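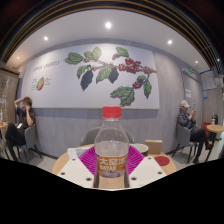

Soporte de Brunenlow: el PDF del gráfico se abre bien en nuestro equipo, ¿puedes decirnos qué página te sale con los símbolos cambiados?

¡Gracias por contestar tan rápido! Es la página 42 del bordado Ilton, la del borde de punto Rodas. El color 3581 y el 667 me salen con el mismo cuadradito (¡y llevo media esquina bordada!).
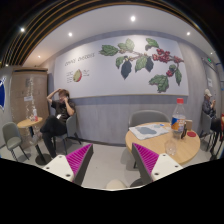 He vuelto a descargarlo el viernes, esta vez desde el portátil, y sigue igual. Si amplío mucho, uno parece un poquito más gordo, pero impreso ni se nota.

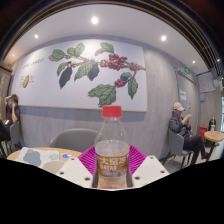

Equipo de Gráficos y Patrones, Brunenlow
Estado: pendiente de archivo corregido

Perfecto, espero el nuevo y mientras sigo con el fondo.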